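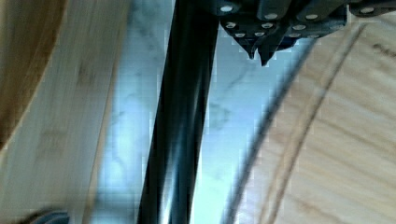
Workshop > Cells > Counter cell > Weekly inspection

Filed under: Checklists & Sign-Offs

Counter cell, arm and gripper. Checked Wednesday by Cauã Miranda. Controller hours: 2746.

1. Emergency stop, both buttons. PASS. The one by the door still needs a proper shove. I count that as exercise.

2. Gripper plates and white fasteners. PASS. Every head present, none proud of the plate. Two took a slight nip with the driver. Whoever did them last week, please use the torque driver. It lives in the drawer marked TORQUE DRIVER.

3. Fingertips. PASS, WITH GRUMBLING. No chips at the points. Left and right close square on the test card. The spare pair from Barros is still in its bag, and I would like it to stay there.

4. Long black rod. PASS. Wiped down, no scoring under a fingernail. Do not use the lemon polish. It is shiny enough.

5. Cable slack at full reach. FAIL. Tie 8 had slid down and was pinching at the bend. Moved it back, ran the arm through its reach at slow speed, then again because I didn't believe it. Recheck next week.

6. Clearance over the marble and the wooden pieces. PASS. Slow pass at the lowest taught height, no contact. The marble does not forgive and neither does the Cladach invoice for replacing it.

7. Wrist camera mount and lens. PASS. Thumbprint removed. It was a very good thumbprint.

8. Grease, base joint. NOT DONE. Tube empty, put back in the cupboard with its cap on, like a full one. Reordered from Donanton under job 42.

9. Guard sign. Still says Sumamel, which was the old cell. Someone has a label maker. I know you have it.

Cell released for use at slow speed until item 5 is rechecked. C.M.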